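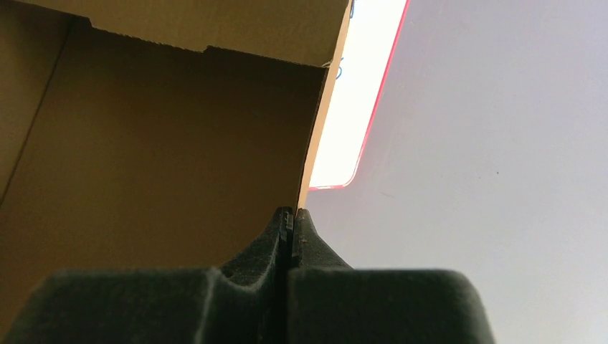 Reusing Cardboard Boxes for Storage and Mailing
Menham Household Advice Service
Reviewed 12th April

Corrugated boxes may be used more than once, provided that they are inspected before packing. The following guidance applies to plain brown boxes of the kind received with household deliveries. It does not cover waxed cartons or boxes that have held fresh food.

Inspecting the box

Open all flaps fully and look at the inside under a good light. Press each wall with the flat of the hand. Board that gives easily, or that has a soft or wavy surface, should go to recycling. Particular attention should be paid to the corner folds, where the board weakens first. A crease that has begun to split on the outside may be taped for storage use, but such a box should not be mailed.

Flaps with notches or tabs are generally meant to lock into one another. Fold these along their original creases, and do not trim the tabs to make the box close more easily. If a tab has torn away, close the box with tape along the full length of the seam.

Removing old labels and tape

Old address labels must be removed or fully covered before a box is mailed again. Warm the label with a hair dryer on a low setting and lift it slowly from one corner. Tape that is firmly bonded should be left in place – pulling it usually takes the top layer of paper with it. Ink marks on the edges of the board do no harm and may be left.

Reinforcing the base

Tape the center seam on the outside, allowing 2 inches of overlap up each end. For books, jars and other dense items, add a second strip across the base at right angles to the first. Members who attended the March session at the Clurkus branch will have received a printed sheet showing the pattern.

A liner cut from spare board gives added stiffness. Measure the inside of the base, score with a blunt knife and cut against a metal ruler. Cut edges can be sharp and should be handled with care.

Weight and stacking

Keep reused boxes below 10 pounds for shelf storage at or above shoulder height. Heavier boxes belong on the floor or the lowest shelf, raised on slats where the floor is concrete. Do not stack boxes of different sizes with the larger on top.

Flattening and storing empty boxes

Slit the tape, press the box flat along its existing folds and stand it on edge in a dry place. Household members may bring surplus boxes to the Menham depot, where up to 11 flattened boxes are accepted per visit.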